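Clatton sammelt alte Rechner: Aktion in Hendwood startet im Oktober

Hendwood. Ausrangierte PCs, Notebooks, Bildschirme: Ab Oktober nimmt der Reparaturbetrieb Clatton in seiner Werkstatt in Hendwood wieder Altgeräte von Privatleuten und Vereinen an. Kostenlos, ohne Termin. Was noch läuft oder sich mit vertretbarem Aufwand herrichten lässt, geht an Schulen und Beratungsstellen in der Region. Der Rest kommt in die Verwertung.

Es ist die zweite Runde. Im vergangenen Jahr kamen bei der ersten Sammlung 3755 Kilogramm Geräte zusammen, deutlich mehr als geplant. Zeitweise musste die Annahme schließen, weil schlicht der Platz fehlte. Diesmal steht zusätzlich die Halle des Logistikers Grorkell zur Verfügung, Zufahrt über den Hof.

"Wir haben uns letztes Mal total verschätzt", sagt Quang Sầm, Werkstattleiter bei Clatton. "Am ersten Montag standen die Leute bis zur Straße. Das war schön, aber auch ein bisschen peinlich für uns, weil wir nach drei Stunden Schluss machen mussten."

Annahme jeweils montags von 14 bis 19 Uhr. Wer größere Mengen bringt, also mehr als sieben Geräte auf einmal, meldet sich bitte vorher telefonisch an. Abholung ist nur für Vereine möglich und nur im Stadtgebiet.

Angenommen werden Desktop-PCs, Notebooks, Flachbildschirme, Tastaturen, Mäuse, Netzteile und Kabel. Einzelne Bauteile ebenfalls, auch Arbeitsspeicher und Grafikkarten. Nicht angenommen werden Röhrenmonitore, Drucker, Tonerkartuschen und Geräte mit aufgeblähtem Akku. Letztere bitte direkt zum Wertstoffhof, nicht in die Tonne und nicht bei uns vor die Tür stellen.

Thema Daten: Festplatten und SSDs werden vor der Weitergabe gelöscht, defekte Datenträger mechanisch zerstört. Auf Wunsch gibt es darüber eine Bescheinigung. Wer lieber selbst ausbaut, kann die Rechner auch ohne Festplatte abgeben. Eigene Fotos und Unterlagen bitte vorher sichern, ein nachträgliches Herausuchen ist nicht möglch.

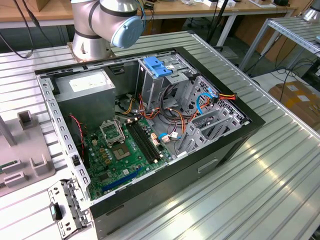

Für die Aufarbeitung rechnet Clatton mit etwa 50 fertigen Arbeitsplätzen bis zum Jahresende, jeweils Rechner, Bildschirm, Tastatur und Maus. 21 davon sind bereits fest zugesagt, und zwar an die Beratungsstelle Quan, die ihre Schulungsräume neu ausstattet. Installiert wird ein freies Betriebssystem mit Büroprogrammen. Eine kurze Einweisung vor Ort ist dabei.

"Viele Geräte sind gar nicht kaputt, die sind bloß langsam geworden", so Sầm. "Mehr Speicher rein, SSD rein, Staub raus. Dann reicht das für Bewerbungen und Hausaufgaben noch ein paar Jahre."

Einrichtungen, die Bedarf haben, können sich formlos bewerben. Gewünschte Stückzahl, Verwendungszweck und ein Ansprechpartner genügen. Über die Vergabe wird in der Reihenfolge des Eingangs entschieden, Schulen haben bei gleichem Eingangstag Vorrang. Privatpersonen können in dieser Runde leider noch nicht berücksichtigt werden.

Parkplätze an der Werkstatt sind knapp. Zum Ausladen bitte die Einfahrt von Grorkell nutzen und danach gleich wieder frei machen, dort ist bis in den Abend Lieferverkehr.

Pressekontakt: Clatton, Werkstatt Hendwood, Quang Sầm. Interviews und Besuche in der Werkstatt nach Absprache, am bestem vormittags. Abdruck honorarfrei, Beleg erbeten.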